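The hand school

Inside the Firdale shed where people spend all day picking things up so that a machine might learn to

Seven minutes past eight and the kettle's on but no one's waiting for it. Shift starts at eight. First pick of the day is already in: a sponge, left to right, into a tray. Then again. Then again but with the tray turned a bit. The operator doesn't look round when I come in, she's got one eye on the clock and both hands in the gloves.

Firdale does one thing. It collects examples. Someone wears the gloves, the robot hand across the bench copies, a camera near the wrist watches the lot, and what comes out the other end is a recording of a job being done. They call each one a take. A take might be nine seconds long. Might be forty. Put enough takes together and you have something a learning system can chew on, and then, if you're lucky, the hand does the job with no one in the gloves.

If you're lucky. More on that.

The building used to be for boat trailers, I'm told. High roof, a lot of glass, steel everywhere. Lovely light, and the light is a pain in the neck. It moves. A take made at nine in the morning doesn't look like a take made at three in the afternoon, same sponge, same tray, same everything. Early on they put up blinds to keep it all steady. The numbers looked marvellous for weeks. Then a hand trained on all that steady light went out to a customer's packing room with a skylight in it and pawed at the air next to the box like a cat.

Blinds came down. They've stayed down. Now there's a rule on the whiteboard, LEAVE THE SUN ALONE, underlined.

What strikes you first is how dull it is, and I mean that with respect. Sponge. Cup. Folded tea towel. A bag of screws, which is horrid because the bag never lands the same way twice. Each operator does a block, then stops, shakes out the wrists, has a biscuit, does another block. The target for the current batch is 800 takes per task. Sounds a lot. Takes a good team less time than you'd think and leaves them slightly mad.

"You start doing it at home," one of them told me. "I picked up the salt the other night and waited for the beep."

The beep means the recording's begun. There's a second beep, lower, for the end. Between the two you aren't supposed to talk, though everyone does, and you aren't supposed to tidy up a fumble. That last bit took some getting used to. If you drop the cup you go after the cup. You don't stop and start afresh. A clean take teaches the hand what it looks like when all goes well, and no more than that. A messy one, where the cup tips and you catch it on the second go, teaches it how to get out of trouble. Firdale reckons it wants both, and the argument over how much of each has been going on since the place opened.

There are two camps. Camp one says good takes only, throw out the rest, the system copies what it's shown so why show it rubbish. Camp two says real life is rubbish, mostly, and a hand that's never seen a slip will freeze at its first one. I heard both sides put to me over the same packet of crisps.
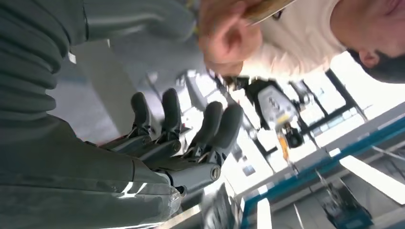

Four fingers and a lot of daylight: the hand at Firdale, seen from close by the wrist.

The hand itself comes from Sutero and it's not pretty up close. Padded tips, metal at the knuckles with the pins and little screws out where you can see them, a ribbed cover wrapped round the forearm like the sleeve of a diving suit. People expect something sleek. What they get looks more like it belongs under a van. But you warm to it. Operators talk about it the way you'd talk about a slightly dim horse. "It's in a mood." "It likes the blue cup."

It doesn't like the blue cup. What it has is more takes of the blue cup than of any other, which was a mistake, someone bought a box of blue ones cheap in the first month and by the time it got noticed there was a heap of recordings with nothing else in them. Trained on that lot the hand was brilliant with blue cups and hopeless with white. So then came a fortnight of white cups, and green, and a glass one that it hated and still does. Glass is a different story altogether. Glass you could write a book.

This is the work, really. Not the picking up but the choosing what to pick up. A sheet goes round each morning saying which objects, which side of the bench, which height. The person who writes the sheet has the hardest job in the shed and knows it. Put the towel in the same spot too often and the hand learns the spot, never mind the towel. So the sheet moves things about. It sends you off to fetch an odd shaped bottle from the cupboard. It asks for a bit of clutter at the back. On the day I visited it asked, without explanation, for a potato.

I asked why a potato. Shrug. "It's on the sheet."

After the takes come the checks, and the checks are where the time goes. Every recording gets watched by someone who didn't make it. They're after the boring faults: a camera knocked a hair to one side, a glove that's drifted out of true so the thumb trails behind the rest, a beep that came late and lopped off the start. Then they write a line saying what happened. Plain words. "Picks up cup by rim, puts it in tray." The lines matter as much as the pictures becuase the customer wants to tell the finished hand what to do in plain words as well, and if three checkers have called the same thing a tub, a pot and a dish the poor thing doesn't know where it stands. Or it does, if you've enough of all three. Another argument, that one.

The last big batch, the one that went off to Harawira in October, had 3801 takes in it by the end. The order was for more. The rest got binned, and binning hurts, you can see it in their faces. A whole afternoon of screw bags gone over a loose mount. Someone had stuck a label on the mount afterwards. It just says CHECK ME.

Harawira makes kit for hospital laundries and wants a hand that can sort small linen. Flannels, pillowcases, the odd sock. Cloth is the thing everyone is after just now and it's the thing hands are worst at, it flops, it hides its own corners, it sticks to the piece underneath. Firdale's way in was to slow down. Operators were told to feel for the edge before pinching, every time, even if they could see it perfectly well. You get a funny little stroking movement. The trained hand does it too now. Strokes the pillowcase, then pinches. I found it a bit eerie if I'm frank, like seeing a child hold a pencil just how its mother does.

Because that's the other thing. Habits get through. One operator is left handed and it shows in the takes, a slight lean coming in from the wrong side. Another always taps the tray twice when done. The tap got into an early model and no one could work out why the hand was knocking on things. Half a day lost to it. They've kept the clip.

So is it any good? Depends when you ask. I saw the hand on its own, no gloves, go at a row of 13 objects it had met before and some it hadn't. It cleared the cups quick as you like. Got the sponge. Got the towel on the second try with that stroke of the edge, and there was a small cheer. Missed the potato. Missed it again. On the third go it got the potato, raised it up, and then sort of forgot, and down it came and off the bench and away across the floor.

"That's a take," someone said, and wrote it down.

The money side I'll keep short as they'd rather I did. Customers pay by the accepted take, not by the hour, so a bad morning is Firdale's bad morning. Drerwood, the bigger outfit up the valley, goes at it differently: lots of cheap rigs, anyone off the street can have a go, quantity first and sort it out later. 2000 takes in a day is the figure they like to put about. Firdale people go quiet when you bring it up. Then they say things like "yes, but takes of what."

I don't know who's right. Might be the pile wins, it has before in this line. Might be that a small careful set with the sun left in beats a big sloppy one. Both shops are hiring.

By four the light had swung right round and was coming in flat across the bench, straight into everyone's eyes. Squinting, hands up, a bit of swearing. They kept going. The sheet had a line for it, last block of the day, "cups, glare". Low beep, end of take. Other beep. Off again.

I had a go before I left. The gloves are warm and rather damp and a size too big for me. You think you know how to pick up a cup until you have to do it through somebody else's fingers. I knocked it over twice. The operator next to me said don't stop, go after it, so I did, and I think I got it into the tray, most of it anyway. They said mine would go in with the rest if it passed the check.

Haven't heard.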